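Folding room changes at Prestusden

Feb 17, 2026

Many of you have asked what is going on with the folding project, and there have been a few versions of the story in the break room. This item covers what has been decided, what hasn't, and what it means for your shift.

Cusell has signed an agreement with Ingvarsson to put folding arms at the end of the home laundry line in Prestusden. The line handles the bags we pick up from households, which means shirts, sweaters, jeans, kids' clothes and whatever else people put in. Flat work such as sheets and tablecloths has gone through a machine for years and is not part of this. Mixed clothing has always been folded by hand. On a normal day the Prestusden line finishes 650 bags, and folding is the step where they back up.

The arms are called Clitton units. Each one has a gripper with two fingers, and it learns to handle clothes from recordings of people doing the same job. The recordings are made with hand-held grippers that have the same kind of fingers as the arm. You hold one in each hand, you pick up, spread and fold the garment with the fingers, and the cameras on the grippers record what happens. Your own fingers never touch the cloth. People who have tried it say the first hour is slow and a little annoying, mostly with thick seams and waistbands, and that it gets easier after that.

Part of the recording is done on the folding tables, and part is done in ordinary bedrooms, with clothes on a bed. Ingvarsson asked for this so the arms don't learn only one table and one kind of light. Jeans come first on the garment list. They are heavy, they hold creases, and the legs twist when you lift them by the hem.
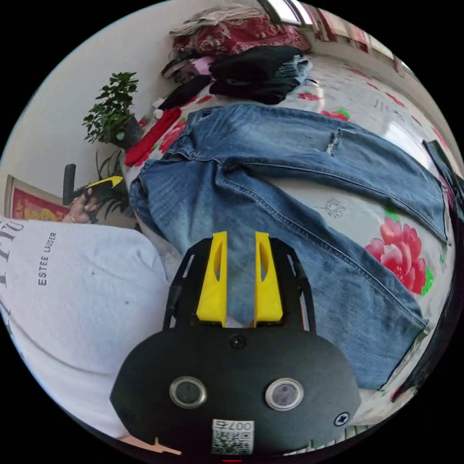
Will anyone lose hours when the arms start running?

Folding hours on the home laundry line will go down, and the company has agreed in writing that total hours for current staff will not go down before the end of October. The hours that come off folding will be moved to inspection, bag checking and recording work. After October the schedule will be reviewed with the shift leads, and any change has to be posted 20 days ahead.

That was the question we heard most. Below are the other points that came up at the shift meetings.

Who does the recording

Recording is voluntary. It is paid at your folding rate plus the skilled task supplement, the same supplement the stain removal bench gets. You sign up on the sheet by the supply cage. A recording block is three hours, with the regular break in the middle, and you can't be put down for two blocks on the same day. If you sign up and find that the grippers bother your wrists or thumbs, tell your lead and you go back to your regular station with no mark against you. Two people have already done that and it was handled the same day.

The grippers are light at first and feel heavier toward the end of a block. Ask for a different handle if yours is too wide for your hand. There is more than one size in the cabinet.

What gets recorded

The cameras face forward, toward the clothes. They pick up hands, sleeves and sometimes more of the person working across from you, along with whatever is in the room. Faces are blurred before the recordings leave our server. The recordings can be used to train the arms and for nothing else. They can't be used to time you, to compare you with another folder, or in a review. That is in the agreement too, and a copy is in the binder at the front desk. Badges and phones should be put away before you start.

If you record outside the plant, clear anything you don't want seen, such as mail, prescriptions and family photos. If you'd like a recording deleted, write down the block number and give it to your lead before the end of that week.

What makes a useful recording

Vilmos Szekeres runs the recording sessions and has been on the home laundry line longer than most of us. He asks that you fold the way you would on a regular shift. Don't slow down to make it look nice, and don't start over if a leg slips. The slips are worth keeping, and so are the corrections. Heaps are wanted as much as flat garments. On the line the arm will have to find one pair of jeans among several, and it has no way of learning that from clothes that are already laid out straight.

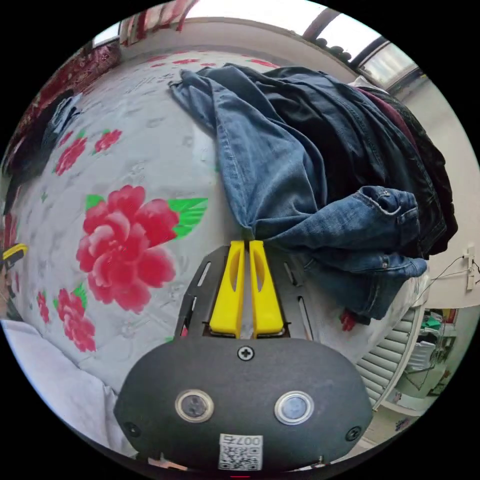 Gripper fingers at a heap of blue jeans.

Vilmos also asks that you put the grippers down on the padded tray between garments. The fingers can be replaced quickly. The lenses can't, and we have already had to send one gripper back with a scratch.

What changes at the stations

The first Clitton units go in at the far end of the line, where stations 4 and 5 are now. The people at those stations have been told and will move to the inspection table. The inspection job is different from folding and some of you may like it less. You will be looking at garments the arm has folded, refolding the ones that aren't right, and pulling anything it refuses. Expect a lot of pulls in the first weeks. Fitted kids' clothes, anything with long straps, and slippery linings will stay with hand folders for now and there is no date for changing that.

There was some pushback on the inspection table, and it was fair. Standing and checking all day is harder on the neck and a good deal duller than folding. The leads have agreed to rotate people off it halfway through each shift. If the rotation gets skipped on your shift, say so right away and write it on the board.

The noise level is another open item. The units we saw running at the Ingvarsson shop were quiet, but there were only a couple of them and no dryers nearby. We will ask for a reading once the first ones are bolted down.

Training

Everyone on the home laundry line will get paid training on stopping, clearing and restarting a unit, whether or not you plan to work next to one. You will not be asked to repair anything. If a unit stops and the clear procedure doesn't fix it, hit the red button, fold by hand from the cart, and call maintenance.
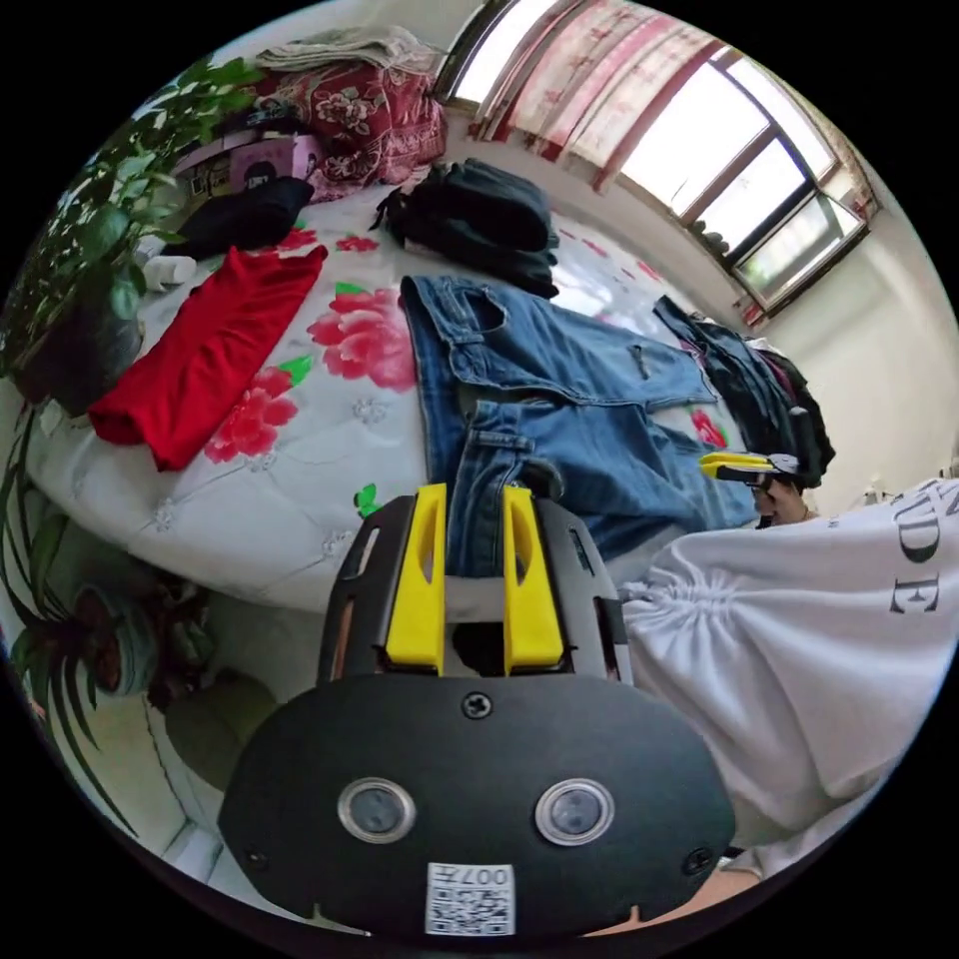

Jeans spread out on the bed, with other clothes around them, with two hand-held grippers in use.

The sign-up sheet for the next set of recording blocks is out now. Evening shift has its own sheet this time, after the last one filled up before evening people got in. Sweaters and hooded sweatshirts are next on the garment list. Questions about pay go to the front desk, and questions about the grippers go to Vilmos, who is in the folding room at the start of both shifts.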